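Pronisa recalls dried porcini over storage fault

4 March 2021

Pronisa, a packer of dried and preserved mushrooms, is recalling one line of its sliced dried porcini after moisture got into part of a warehouse lot in January. The recall covers 4000 bags sold through grocery stores and the company's own web shop.

The affected product is the 30-gram bag with the lot code starting PR17, printed on the back under the seal. Larger bags, the porcini powder and the mixed forest mushrooms were packed on a different line and are not part of the recall.

The company said a routine check found that the mushrooms in several bags had turned soft and that a few showed early mold. Dried porcini should snap or crack when bent. Slices that fold like leather have taken up water and should not be cooked, even if they smell normal. Soaking them in hot water does not make them safe.

No illnesses have been reported. Pronisa said it had received 17 complaints, most of them about texture or a musty smell on opening.

The bags were stored at a site run by Hadow, a shipping contractor, before going out to stores. Hadow said a dehumidifier in one bay had stopped working and has now been replaced. Bags from that bay that had not yet shipped are being destroyed.
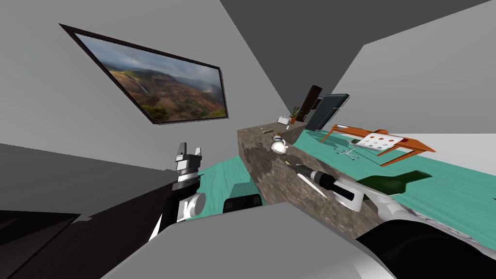 What to do with a recalled bag

Customers can return the product to the store for a full refund, with or without a receipt. Web shop orders will be refunded to the card used, and those buyers do not need to send anything back. Pronisa expects refunds to take up to six working days.

Mushrooms that have already been moved to a jar are harder to trace. The company's advice is to throw them out if the lot code is no longer known - the jar should then be washed in hot soapy water and dried fully before it is filled again. Soups, risotto and sauces made with the mushrooms and kept in the freezer should be thrown out too if the bag was from the recalled lot.

Supply over the next few weeks

Besnard, which buys from Pronisa for its restaurant customers, said its own stock was not affected, as it takes only the one-kilo boxes. Stores should have new 30-gram bags by the end of the month. The price will stay the same, and the new bags will carry the lot code on the front as well as the back.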